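The Lunch Duty Rota

2 min read

The school in Drositz had a policy on workload. It ran to 40 pages and was due to be read by all staff in their own time.

I read it at my kitchen counter in February, between marking 60 essays on the causes of a war most of my students placed in the wrong century. Page nine said that no teacher should take work home. I put a coffee ring on it and went on.

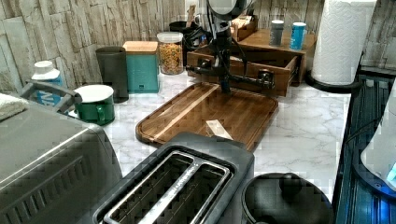
The counter, with cutting board and canisters.

The union meeting was set for 45 minutes after the last bell, in the language lab, where the chairs are bolted down facing the wall. We voted with our backs to each other. The motion was that lunch duty should be shared fairly, and it passed easily, and then the head put up the new rota and I was on it up to four times a week.

"It's a pilot," she said. "They've had it at Peseo for years."

I asked what had happened to the staff at Peseo. She said they were very resilient – the ones who were left.
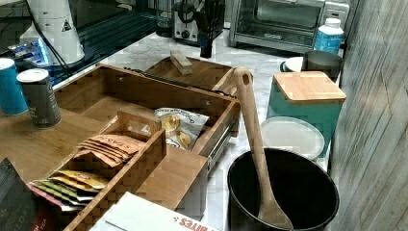 So I did what any reasonable person would do and wrote a grievance. It was a good one, with footnotes. The office sent it back with a note saying that grievances about lunch duty were heard at lunch, and that I would need to find cover.

24 shares · 3 comments

More short fiction
The Substitute from Skamis
Parents' Evening, Second Sitting
Kalinowski Hall Is Closed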